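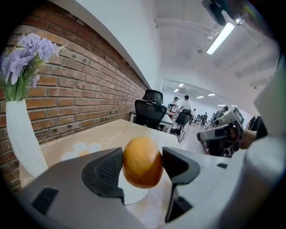
Fruit on the table, and how I keep it from going bad before we eat it

I've had a daisy print table covering since August and I love it to bits, but the thing that really changed how we eat around here is keeping a plain white dish of fruit out on the table. When fruit lived in the fridge drawer we forgot it. Now it's the first thing anybody grabs! A few of you asked how I set mine up, so I wrote down what works for me.

Use a small dish

I used to have a huge bowl, the kind you could bathe a baby in, and the fruit on the bottom always went soft before I got to it. A small round dish with a bit of a rim is much better. One layer, nothing stacked. If something egg-shaped like a mango wants to roll, the rim stops it, and you can see every side when you go by. I top mine up from a bag in the pantry every couple of days.

White is nice because a leak or a brown spot shows up right away (and orange and yellow fruit looks so cheerful on it).

Checking if it's ripe

Don't poke with your fingertip! My friend Zofia broke me of that. A poke leaves a bruise and by the next day you've got a brown dent. Hold the fruit across the middle and give it a light, even squeeze from both sides. A mango that's ready gives a little, like an avocado does. Color doesn't tell you much with mangoes, so go by the feel and have a sniff at the stem end.

Hard ones stay out on the table. Once they're ripe they go in the fridge, whole, and they'll hold a few more days there. Oranges and other citrus are easier, just pick the ones that feel heavy.

Fruit and flowers on the same table

I like both out together, but ripe fruit gives off a gas that makes cut flowers drop early. I lost a whole bunch of stocks that way. So the vase goes at one end and the fruit goes wherever there's space away from it, and if I have bananas they move to the kitchen counter.

A tall vase that's wider at the bottom is the one to get if people bump your table like they do mine. Fill it a third of the way, strip off any leaves that would sit in the water, and change the water every 3 days. Snip the stems a tiny bit each time. For purple flowers with big rounded heads I leave the stems on the long side and let them lean, I think they look stiff otherwise.

Looking after a printed table covering

Mango juice stains, as I found out the hard way. If yours is a wipe-clean one, get it right away with a damp cloth and a drop of dish soap, then go over it again with plain water so it doesn't get sticky. If it's fabric, run cold water through from the back before you wash it. I don't scrub over printed flowers or lettering, I just lay the wet cloth on the spot for a minute and then lift.

And wipe the underside of the dish too. A sticky ring under there can pull at the print when you pick it up.

Peeling a mango without the mess

Cut down each side of the flat pit, then slide each piece down the edge of a drinking glass so the skin stays on the outside and the fruit drops in. Na-rae showed me that one and I haven't scored a mango since. Do it over the sink though!

Next time I'll get to my pantry shelves, once I've cleared out the old jam jars.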